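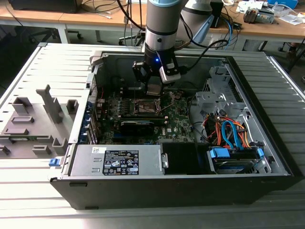 A desktop tower with its side off at the Resside open day, Thu 1 August

I've owned computers most of my life and had never really looked inside one until the Resside open day. Resside takes in old office machines, strips them for parts and puts the good ones back together, and once a year they let people like me wander through and ask silly questions. I went mostly for the cake table. I stayed until they started switching off the lights!

Getting there was easy enough: bus 35 to the end of the line, then a walk past the Trirnuvine warehouse (there's a sign, but it's behind a tree). Entry was 2 dollars and they stamp your hand.

We went around in a group of 18, which was a bit much for the narrow hallway with all the shelves, but fine once we got into the workshop. My favorite stop was the Dell lying on its side on one of those gray slotted aluminum tables. With the panel gone you look straight down into it, and it's so much busier than I expected. The motherboard is dark green and completely covered in tiny parts, like a town seen from a plane. The processor goes in a square metal spot with a little lever to hold it down, and the memory slots run in a row next to it. Our guide made us all guess which part was the graphics card and I got it wrong (I pointed at the power supply, which is the big silver box in the corner with all the safety marks on its label, so not my finest moment).

What I liked best was the blue plastic. The hard drive sits in a blue carrier, and there are more blue clips over by the slot covers. Apparently on a lot of office machines a bright color marks the bits you're meant to grab, and I went home and checked my own and, well, mine is all black and I'm still not sure how it opens.

After that came the storage room, where the tags on the shelves had got as far as 781, and then the testing corner, which was very loud and very warm. They told us February is their busiest month, when offices clear out whatever got replaced over the holidays. A big batch goes out to a school in Bragança, and there was a map on the wall with a pin in it.

The cake was good, by the way. Go for the lemon one. Coffee came from Sillia, the little place next door, and it ran out early, so get yours before the tour if you need it.

I bought a refurbished keyboard on the way out and it clicks like crazy. My old tower is under the desk as I type this, and I've got the screwdriver out already.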